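# Drekudine hand-held gripper, 200 series

Devevau supplies the Drekudine 200 to firms that want their own staff to set up handling work for a robot arm. The operator holds the gripper, carries out the task by hand, and the recorded run is used to prepare the same task for the Achari arm. No programming is done at the bench.

The unit is meant for mixed, low-volume work: kitchens, stock rooms, small laboratories, and repair shops for household appliances. Lines that repeat one movement all day are better served by a fixed cell.

## Main features

- Two opposing fingers, closed by a trigger in the handle
- Mesh-covered jaw pads, replaced without tools
- Camera module carried on a bracket at the finger
- Slotted vents in the housing, to be kept clear in use
- Same finger geometry as the Achari arm end piece, so a grip that holds in the hand can be repeated on the arm

## Ordering

| Part | Order no. |
|---|---|
| Gripper, complete | DK-200 |
| Jaw pads, pair | DK-481 |
| Camera bracket with module | DK-541 |
| Bench cradle and charging lead | DK-60 |

Pads are wearing parts and are not covered by the warranty. The cradle is not included with the gripper and must be ordered separately.

## What changes for staff

The first site to take the 200 was the appliance workshop at Wasgate, which began using it in March. The workshop checks returned refrigerators before they go back out. Opening doors, moving shelves and reaching into compartments had been done by hand on every unit, much of it with a bent back.

Staff there now divide the work differently. A technician who knows the appliance records the movements for a new model, then reviews the arm's first attempts and marks the ones that need doing again. The arm takes on the repeated door and shelf work. Fault finding, gasket fitting and anything involving the cooling circuit stay with the technician.

Three points from Wasgate should be considered before ordering:

1. Recording takes skilled time. The person holding the gripper should be someone who already does the job, and their normal workload has to be covered meanwhile.
2. The gripper is heavier than a hand tool of similar reach. Shifts should be planned so that recording is shared between several people. The works agreement at Wasgate limits a single session to 60 minutes.
3. Jobs change shape. Two technicians asked for training in checking and correcting recordings, and this is now a graded task at the site — it was not at the start. Pay and grading should be settled before the arm goes live.

The camera records whatever is in front of the gripper, including the room behind the work. Staff must be told when recording is on and how long the files are kept. Devevau does not receive recordings unless the customer sends them with a support request.

## Working position

The jaw should meet the work square on, with both doors of a double-door appliance fully open before the reach begins. Leave room on each side for the housing, which is wider than the fingers. Ordinary ceiling lighting is sufficient for most interiors. A deep compartment may need a second light source placed to one side.

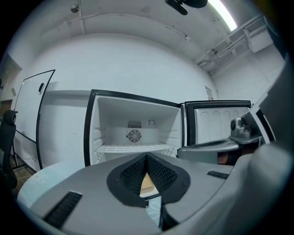
*Gripper in front of a mini refrigerator, both doors open; wire shelf just above the tool.*

Wire shelves are a common cause of poor recordings. Approach from below or from the front, and keep the upper shell of the housing away from the shelf edge. If the housing touches the shelf, discard the run and start again.

## Care

Wipe the housing with a damp cloth. Do not spray cleaner at the vents. Brush the pads after each session and change them when the mesh lifts at the tip. The lens should be cleaned with a dry lens cloth only.

Store the unit in the cradle with the jaw closed. Do not hang it by the camera bracket — the bracket will bend, and the unit must then be returned for alignment.

Page revised September 7, 2020. Order numbers on earlier price lists are no longer valid.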